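Pressing day at Bittencourt

Got into Pletulton at 8:40, train late, no breakfast. The Bittencourt pressing plant is a fifteen minute walk from the station if you don't miss the turn by the tire place. I missed the turn.

Open day, November, gray, freezing. Line already out the gate. Mostly record store people, a few bands, a couple of dads with teenagers in Cevislow shirts. Cevislow were the draw, obviously. Their second album was going through the presses that morning and they'd promised to play in the loading bay after lunch.

Coralie Hinds ran our group. She's been there since the plant was two machines and a leaking roof, and she talks fast, which suited me. Started in the lacquer room. No touching, no leaning, no coffee. She put a fresh side A lacquer under the microscope and let us look at the groove one at a time. Loud passages swing wide, quiet ones go almost straight. You can see the drum fills. I could have stayed on that for an hour and got maybe thirty seconds.

Then plating. Smells like a swimming pool and pennies. The lacquer gets silvered, goes in the bath, comes out with a metal negative you peel off. Somebody asked how often the peel goes wrong. "Often enough," said Coralie, and moved us along.

Press hall next. LOUD. They give you foam plugs at the door, take them. Puck of vinyl, labels top and bottom, squash, trim, done. Labels have to be baked dry first or they bubble, did not know that. Cevislow's was coming out in a murky green, much nicer in the hand than in the preorder photos. First pressing is 2,319 copies, an odd number which the label wouldn't explain, and I asked twice.

Kamol Sriwong does the listening. Small room, decent chair, headphones that have been taped at least once. He plays one disc from every 100 all the way through, both sides, and writes down every tick. By the end of a run he knows the record better then the band does. Asked him if he still likes music. He does, but only plays jazz at home, and only on CD. He'd heard the Cevislow album four times since Monday and rates the last song on side B. He's right, by the way. It's the best thing they've done, slow, just organ and voice till the drums show up late.

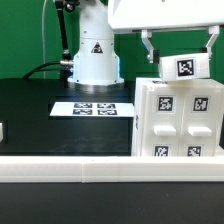
Lunch was soup in the canteen, 10 dollars with bread, fine. Sat with Tamsin Tautahi, who plays bass in Codix. They had a single pressed at Bittencourt last spring and she was still a bit sore about the wait. Delivery slid twice and they ended up selling download cards on tour. Sounds great though, she says, and she'd use them again. New Codix stuff is going to be heavier, recorded mostly live, no title yet.

Loading bay set started late. Concrete floor, roller door half open, everybody in coats. Cevislow did six songs, five of them new. Hamish Tawhiri's guitar dropped out completely in the second one and they just kept going without him, better for it maybe. Elspeth Mowat sang most of it with her hands pulled up in her sleeves. Her voice in that room, wow. Natural echo off the back wall, no monitors worth mentioning, and she sat right on top of it. The organ song closed. No drums at all this time, just the organ, and a forklift beeping somewhere outside.

Shop after. Overstock bins by the exit, good prices, no order to them whatsoever. I came away with two soul comps and a test pressing with nothing written on it but 136 in marker. Played it when I got home. Brass band, both sides, very good actualy. If you know what it is, email me.

Practical stuff: tickets are online only and go quick. Wear shoes with closed toes, they do check. Parking is hopeless, take the train. Next open day is in the spring, no date up yet. The Cevislow album is out in three weeks, and I'll have a proper review up once my copy arrives.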